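# About the Turnari Robotics Program

Turnari is the robotics program of the Strazds Technical School. It covers one elective course, one after-school club, and a student project group that works on tabletop manipulation. The three share a workshop, a parts inventory, and a single set of bench rules.

The program is open to students in grades 9 through 12. No prior programming is required for the course. The project group takes students who have finished the course or passed the bench check described further down.

## Course

The course runs for one semester and meets in 45-minute periods. The first half covers coordinate frames, joint limits, gripper types, and reading a wiring diagram. The second half is bench work. Each team of 3 writes a pick-and-place routine, runs it on a fixed layout, then runs it again on a layout the instructor has changed.

Grading is based on the team log. A log entry lists the program version, the starting layout, the result of each attempt, and the change made before the next attempt. A routine that fails and is well logged can score higher than one that works with no record. Entries are kept in a shared spreadsheet and a bound notebook. The notebook is the reference copy.

Students write in Python. A short library called Climosis, maintained by the project group, wraps the motion commands and refuses any target outside the taught work area. It has 37 functions, most of them small. First-semester students use a reduced set and are not given access to the speed override.

## Project group

The project group studies grouping and separation of small objects on a flat surface. The task sounds simple and has several open parts. A finger that comes down between two blocks standing close together will usually move both. A cylinder that is touched off center may roll, tip, or slide, depending on the face it rests on. The group collects attempts, sorts the failures by type, and adjusts the approach path.

The objects are colored shape blocks: cylinders, stars, prisms, and others, in red, yellow, green, and blue. Layouts vary between runs. Some start with the blocks packed together, some with single blocks set apart, and many with a mix of both.
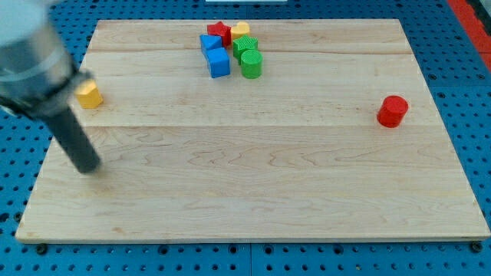
*Sorting bench: six blocks in a cluster, a red cylinder off to the right, and the arm over the left side of the board.*

The work surface is a maple board glued up from several planks, laid on a perforated blue table. Maple was chosen after a trial with painted fiberboard, which scuffed within a month. The grain figure is a known nuisance for the vision code. Darker swirls were picked up as edges in early versions, and the segmentation step now works on color first and contour second. The seams between planks are masked in software.

Each layout is coded in the log with a letter for the arrangement type and a serial number. Students who set up a layout do not write the routine that runs on it. This rule was added in the second year, when it was noticed that teams were placing blocks where their own code already did well.

The group's current target is 400 logged attempts on mixed layouts using the same software version. Attempts made after a software change start a new series and are not added to the old one. Results are presented at the July open workshop, along with the failure tables.

## Club and competition

The club meets after classes and is the least formal part of the program. Members build mobile robots, repair donated equipment, and prepare for the Sovier Cup, a regional student contest with one driving event and one manipulation event. The club enters one team in each.

Rules for the manipulation event change every year, and the club does not start building until the new rules are out. Before that, members practice on last year's task with the bench arm. Code written for the cup stays with the club and may be reused by later teams, provided the original authors are listed in the file header.

Attendance at club sessions is not graded. Students who want a place on a cup team need to have signed the bench log in both of the preceding months.

## Bench check and safety

All students pass a bench check before they operate an arm. The check consists of:

- locating and pressing the emergency stop from the operator position
- stating the taught work area and its limits
- running a dry cycle at reduced speed with the board clear
- resetting a layout with the arm parked and motion disabled
- completing one log entry without help

Hands stay off the table while motion is enabled. Loose sleeves and lanyards are removed. One student operates and one watches, and the watcher does nothing else. Food and drink are kept out of the workshop.

A failed check may be repeated at the next session. Checks are valid for one school year.

## Staff

**Nomvula Mabaso**, program lead. Teaches the course and signs off on bench checks. Her background is in industrial controls, and she worked on packaging lines before moving to teaching. Questions on enrollment, grading, and transfer from other courses go to her.

**Lambros Tsolakis**, workshop engineer. Responsible for the arms, tables, fixtures, and parts inventory, and advises the project group on mechanical work. He also runs the soldering sessions for the club. Requests for machine time should reach him before the end of the previous school week.

Two senior students serve as bench leads each semester. They are appointed by the staff from among project group members and can authorize layout resets and reduced-speed runs. Full-speed runs need a staff member in the room.

## Equipment and software

The workshop has two bench arms, a set of wheeled platforms for the club, a laser cutter, two 3D printers, and a small electronics area. Gripper fingers are treated as consumables. They are inspected at the start of each session and replaced when the tip shows wear.

Climosis is available to other schools on request. It is sent as source code with a short setup guide and no support commitment. Layout sheets and a blank log template can be sent with it. Attempt data are released only as summary tables, with student names removed.

## Joining and visiting

Course enrollment follows the normal school schedule. Club members may join at any point in the year. Applications for the project group consist of one page describing a bench problem the student has worked on, including what did not work, and a copy of the matching log entries.

Visits by families and other schools are possible during club hours and at the July open workshop. Visitors stay behind the floor line while an arm is running. Groups should write ahead through the school office with the number of people and the grade level.

Page last revised 2024-10-27.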